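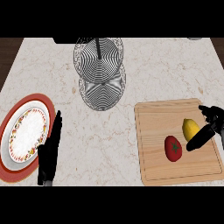

Simulated kitchen counter, two-gripper setup. Left gripper closed beside the red charger plate; right gripper at the lemon.

Dodness Cell: Left Gripper Fault, Simulation Gallery
Posted 07/01/2024

This page accompanies the fault notice issued to all users of the Dodness two-arm cell. The fault was first logged in simulation on the Pimum counter layout and was later confirmed on the physical cell at the Rirton site. No person was hurt. One dinner plate was broken at Rirton.

Summary of the fault

During a run of 526 simulated trials, the left gripper failed to open on command in 24. In each of these trials the controller reported the gripper as open, and the arm continued to its next position with the fingers shut. The right arm was not affected and went on with its own task -- a condition the safety check should have caught and did not.

Further notes on the picture

Tableware: The floral dinner plate rests on the charger, and the closed gripper overlaps the charger's right rim in this view. Contact with a rim was the main concern of the review.

Cutting board: The tomato and the lemon are the two produce items in this layout. Staff comparing their own runs should use the same items.

Patterned plates: The two overlapping plates at the back of the counter are not targets in the left arm task.

Cause and interim measures

Elibariki Magesa traced the fault to a status message that was sent before the finger position had been read. A corrected version of the Aquino control software is in testing and is planned for release in August. Until then, the following measures apply:

Run the left arm at reduced speed near tableware.
Stop both arms if either gripper fails to confirm its position within 2 seconds.
Keep run logs for 14 days.

Reports of similar behavior should be sent to Gobnait Sheehan, Safety Office, with the trial number and software version.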